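Mavinby Lesson Inquiry Kit, second edition — quick review

Writing this between classes so excuse the mess. Short version: good cards, weak teacher guide, overpriced binder. Longer version follows.

Mavinby is a boxed kit for running student-led inquiry units, grades four to eight. You get 200 prompt cards, a teacher guide, a set of planning sheets and a login for the Vutivent site where the printables live. I bought mine in August with my own money. Used it with one class of 23 at Tendcombe, mixed fifth and sixth, through two full units (rivers, then bread).

The cards first. Best part by a mile. Each one has a question starter on the front and a follow-up on the back, and the follow-ups are real ones. "What would change your mind?" "Who would disagree with you?" My kids went through the river set faster than I planned and wanted more. One group spent a whole period on why the creek behind the gym smells. Not on any card. Fine by me.

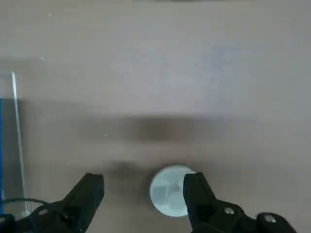
Sorting them is a pain though. Color codes on the corners are too close together, green and the other green, and the numbering restarts in every section. I ended up writing the section name on the backs in marker. Takes an evening.

Teacher guide — hm. It opens with a long chapter on why inquiry matters, which anyone who bought the kit already believes, and then gives you 7 pages on how to run a unit. I wanted it the other way round. What do I do with the kid who finishes in ten minutes? The kid who won't pick a question at all? One paragraph, says to "offer support." Thanks.

Assessment is thinner still. There's a rubric, four columns, wordy. I tried it on the river projects and every project landed in column three. Went back to the Hsu conference sheets we used last year, two questions and a blank box, and learned a lot more about who understood what.

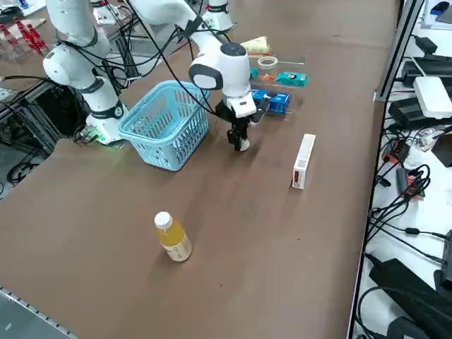 Light blue basket beside the gripper.

Planning sheets are good. Plain, lots of room, students can fill them in without me hovering. The weekly one is the keeper. I'd pay for a pad of just those.

Vutivent site: slow, and it logged me out in the middle of a print job more than once. The printables are the same sheets as in the box, plus a few extras for parents. Claims 3,000 downloadable questions. I looked through a couple of topics and alot of them are the same question with a diferent noun in it.

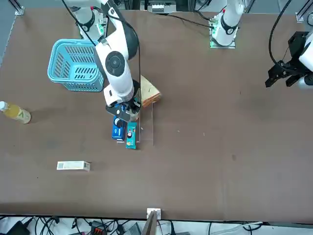
Donal Brennan wrote to me after I posted my first impressions and disagreed on the guide. He runs the units with younger kids and thinks the long opening chapter is what got his co-teacher on board, so he wouldn't cut a page of it. Fair. Mine went straight to the cards and never opened the guide.

On the binder: skip it. Rings don't line up by the second week. A shoebox works.

Would I buy it again? The cards and weekly sheets, yes. Whole box at full price, no. If your school already has some inquiry routine going, get the card-only set. If you're starting from nothing the guide won't carry you, find a collegue who's done it and sit in on a few lessons.

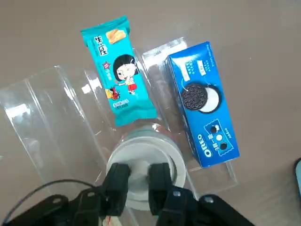 A reader asks in the comments whether the kit holds up with English learners, and says the first edition's cards were too wordy for hers. The new ones are shorter, most are a single sentence. I still read them out loud and let kids answer in whatever language first. Bread unit went better than rivers for that group.

Will add notes on the grade eight cards once I've borrowed a class to try them on.

Last updated: 18 Sep 2024

Contact | Copyright | Back to top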